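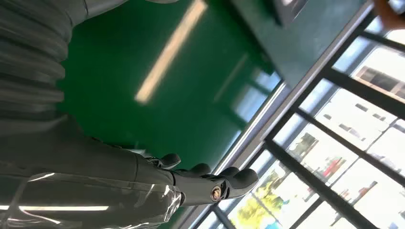
Plastic cover fitted over the hand, bench by the windows.

Workshop Tips for Student Teams: Covers, Surfaces and the Parcel Bench
Watside Robotics Club, compiled by Marjan Soltani and Trinidad Quiroga

These tips are issued to all members of the parcel-handling team and are to be read before a first session at the bench. They replace the sheet distributed in November. Members who have completed the Pindden safety module should still read the sections on covers and on the green surface, as both have been revised.

Covering the hand and forearm

Clear plastic is the standard cover for team work. Cut the piece longer than appears necessary and fold the surplus back toward the forearm. A piece cut too short pulls tight when the wrist turns and will split along the fold.

Keep the fingertips uncovered. Plastic that creeps forward over the tips makes a smooth carton slide, and the team lost most of an afternoon to this in the regional round.

Gathered plastic at the base of the fingers is to be checked at the start of every run. Press it flat by hand with the arm powered down. Do not trim it while it is on the robot.

The ribbed sleeve is cleaned with a soft, dry brush, working along the grooves. Household sprays are not permitted on it. A barely damp cloth may be used on the smooth housing.

Replace the cover after 8 sessions, or sooner if it has turned cloudy. Write the date of the change in the bench log.

The green surface

The surface is glossy and shows every fingerprint. Wipe it with a microfiber cloth in one direction only, from the windows inward. Paper towels leave lint, which the wrist camera picks up as specks.

Daylight from the windows produces long bright bands on the green. Teams have reported failed detections when a parcel lies across one of these bands. Before recording a run, view the live picture from the wrist camera and move the parcel until its label is clear of the glare. Elaheh Bahrami recommends scheduling label work before 10 a.m., when the glare at our bench is weakest - later sessions should be kept for grasp practice.

Nothing is to be stored on the window ledge during a run. The fingers pass close to it.

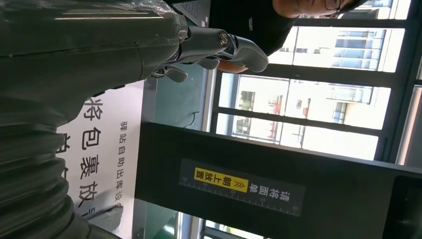
Working with the parcel station

The station is a self-service outbound unit, and its instructions are printed in Chinese. The yellow box reads "facing up" and belongs with the line beside it, which asks for the waybill. Taken together: the waybill faces up. New members should learn these two phrases by sight. Roya Ahmadpour keeps a printed translation in the team binder.

Use the ruler scale on the label to record where each parcel was set down. A position written as a number can be repeated by the next pair; "near the middle" cannot.

Practice parcels are numbered, and the waybills are to be stuck on flat. A wrinkled waybill should be replaced. Parcel 231 is reserved for judging and is not to be opened or relabeled.

Keep cables away from the path of the wrist. Anything that must cross the bench is to be taped at both ends.

People at the bench

A session requires at least 2 members, one of whom remains at the stop button. The second member may stand across the bench to place parcels, and must say "clear" aloud after withdrawing the hand. The operator does not move the arm until the word has been heard.

Sleeves are to be rolled above the wrist. Lanyards are to be removed.

End of session

Park the arm, power down, and wait for the indicator to go out before touching the cover. Wipe the bench, return the parcels to the Westerberg shelf, and sign the log. Damage of any kind is reported the same day to Yolanda Londoño, room 3139.

Spare plastic and brushes are in the Granura cabinet, second drawer. Please leave a note when the roll is nearly finished.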